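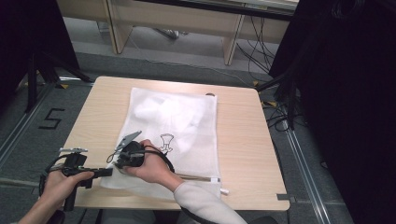 Sestance Equipment Planning Office

About us

Sestance helps small and mid-sized companies plan and pay for automation. We work with laundries, repair shops, packaging lines and school workshops. Most of our clients have never bought a robot before and want to know what the whole purchase will cost.

We do not sell equipment and we take no commission from those who do. Our income comes from planning fees, which are set out in writing before any work starts.

What we do

A project usually begins with a list of the tasks a client wants to hand over. We look at how each task is done by hand, how often it comes up and how much the items vary. Soft goods such as mesh laundry bags get a section of their own in our reports. Fabric folds and shifts when it is picked up, and a gripper that is fine with boxes may be the wrong purchase for a zippered bag.

After that we write the budget. It covers the arm or gripper, the work table, floor space, cabling, power, training hours, spare parts and service. Cabling and floor space are the lines we most often find missing from budgets that clients bring to us. We also price the option of buying nothing for another year.

Our standard planning period is 120 working hours, spread over as many weeks as the client needs. The report includes a purchase schedule, a list of suppliers to ask for quotes, and a cost table for the first 365 days of use.

How we started

The company grew out of the purchasing office at Clanby, a linen service that was replacing its sorting equipment. Other firms asked to see the spreadsheets, and the office became a separate business in February of the following year. Clanby is still a client.

We now have six people on staff. Our main office is in the Keder building, second floor, with the work area at the back. The Sjögren budget template, which we use on every project, is named after the street where our first office was. Clients keep a copy and may change it as they like.

Fees and first meetings

The first meeting is free and lasts one hour. A written review of a budget you already have costs $200. Full planning projects are quoted separately. Please bring a floor plan with measurements, your last two service contracts and any supplier quotes you have received.

Page updated Mar 24, 2021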